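Home | Lists | Archive | Search | Help
Berudlow Bench List: Small Workshops

Subject: Re: wiping and putting away the stoppered tubes
Date: 25 May 2020

> We got 33 of the long tubes from Urinach in February and
> they have been lying on the table with the stoppers in.
> I want to wipe them with tissue and put them somewhere
> they won't roll. Rack or tray? We have 2 racks but the
> holes are too narrow for the wide ones.

I would use a tray. Our racks have the same trouble, and the wide tubes sit crooked in them. We wipe each tube from the stopper down with a dry tissue, holding it upright. Our table is wood with the white paint coming off in patches, so the glass gets a wipe every time it has been lying there.
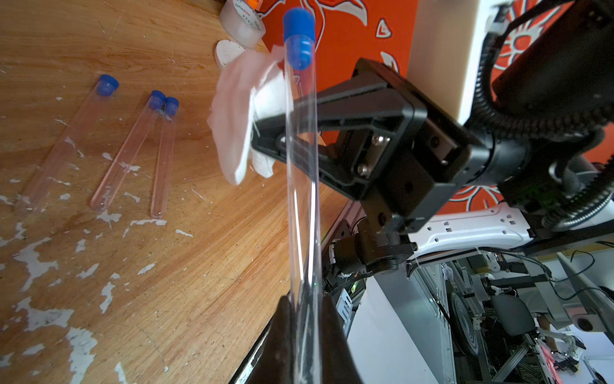 Should the stoppers come out before wiping the outside?

Leave them in. Grit gets inside an open tube easily, and the rim is where ours chip. Take them out only when you wash the inside, and let the glass dry fully before they go back.

On the tray: a plain white plastic one with rounded corners does the job. Lay the tubes along its length, side by side. Small stuff like the tape measure and cables goes up in the mesh baskets, off the work surface. The Hou trays are fine. The Emum ones are 9 inches wide, which was too much for our shelf. We have 8 inches to work with.

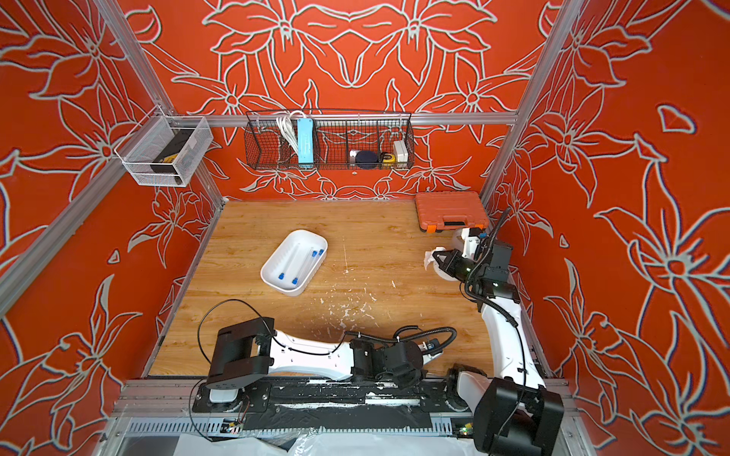 How many tubes can go in one tray?

A single layer is the limit, with none resting on top of another. If they slide when you carry it, put a folded cloth down the side.

I can measure the inside of the Hou tray if that helps. Send me the length of your widest tube, with the stopper in.

Last updated: 25 May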